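4.2 Curtains, cloth and the problem of the reverberant room

We had intended to say little about rooms. The study concerns how people judge the distance of a speaker they cannot see, and a room was, in our original plan, the thing one put the listener in. By the end of the pilot it had become plain that the room was doing a good share of the judging. Listeners who placed a voice within arm's reach in one building put the same recording near the door in another, and were equally sure of themselves both times.

Readers who have worked in proper acoustic laboratories may skip ahead. The rest of us make do with whatever the timetable leaves over, and what it leaves over is usually a hard-walled box with strip lights. Such a box sends the voice back to the listener very slightly late and from every side. The ear is good at this sort of arithmetic and treats the late arrivals as news about distance: the more of them there are compared with the direct sound, the further off the talker must be. Our listeners were answering a question about the voice, and the walls kept putting their hands up.

The usual cure is absorption, and the usual cheap absorption is cloth. It has a long and slightly embarrassing history. Theatres have hung it for centuries, chiefly to hide things, and were praised for their warm sound afterwards. Radio studios took it up with enthusiasm, overdid it, and spent years taking some of it down again when presenters complained of feeling as if they were speaking into a coat. The complaint is a fair one. Thin cloth soaks up the high part of a voice and leaves the low part much as it was, so that the treated room sounds dull before it sounds quiet. A heavier fabric hung well clear of the wall does better, since the air behind it is moving where the fabric can get at it. Fabric laid flat against the plaster is close to decoration.

We compared three conditions, which we called bare, draped and deep-draped. The bare room had nothing on its walls. In the draped condition black cloth went up on the walls with clips, as in Figure 2, and the ceiling was left alone. In the deep-draped condition we used a thicker cloth, the Ternholm, in full folds and standing off from the wall on a rail. The rail took longer to fit than the entire listening test took to run, and one of the authors still speaks of it with feeling.
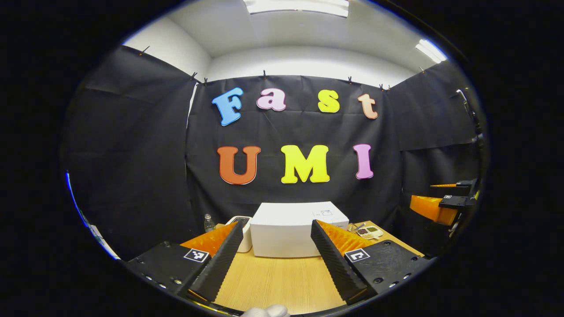
Figure 2. Black cloth clipped along its upper edge over the white wall, with the ceiling and light fixtures left uncovered.

Gráinne Ó Dubhghaill objected, on reading a draft of this section, that we had confused two things: a room that sounds small and a room that sounds dead. A stairwell cupboard can ring like a bell, she pointed out, and a very large hall full of upholstered seats can be as dry as toast, so a listener who says the voice has come nearer may only mean that it has lost its top. She would have us ask about dullness separately and then see how much of the distance effect was left standing.

We took the point, with the poor grace usual in these matters, and added a second question. After each distance judgement the listener was asked to rate how muffled the voice seemed, on a scale from 1 to 7. Twenty listeners had already been through the first version and we could not decently ask them back, so the muffling results come from a second group of 18 people who heard the same recordings in the same order. The two groups agreed well enough on distance for us to treat them together in the main analysis, though not in the one that follows.

The results were less tidy than the objection. Draping the room made voices seem more muffled, as Ó Dubhghaill predicted, and it made them seem only a little nearer. Deep draping made them seem a good deal nearer and hardly any more muffled than the thin cloth had done. If dullness alone were pulling the voices in, the thin cloth ought to have pulled harder. It looks as though listeners can tell, without being able to say so, that a sound has lost its edge for one reason and its echoes for another.

Some caution is needed. The ceiling was bare in every condition, and a ceiling is a large reflecting surface that happens to be over everybody's head. Floor covering was the same throughout. We did not treat the door, which has a glass panel and a voice of its own. Panagiotou's room model, which we ran with and without an absorbing ceiling, suggests that we would have seen larger effects in both cloth conditions had we gone upwards, and that the order of the conditions would have stayed as it was. We report this for completeness and because it is comforting.

There is also the matter of what people see. Listeners wore blindfolds for the judgements, but they walked in with their eyes open, and a room hung with black cloth is a different thing to walk into from a white one. Several remarked that it felt close. One asked whether there would be a magician. It is possible that some part of the nearness was decided in the doorway, before a voice had been played. Athanasiadis has argued for seating listeners blindfolded from the corridor onwards, and we would have liked to, but the corridor has a fire door and a step and our insurance has opinions.

A last oddity deserves a paragraph, mainly because it cost us one. Whispered recordings behaved differently from spoken ones. A whisper is nearly all high-frequency noise, exactly the part that cloth removes most readily, and we expected it to be the most affected. Listeners placed whispers close by in all three conditions and would not be moved. The likeliest explanation is social: people are whispered to at short range, and a lifetime of it outweighs anything a curtain can do. Whispers were therefore left out of the pooled figures and are taken up again in Section 5, alongside the shouted material, which has the same trouble the other way round.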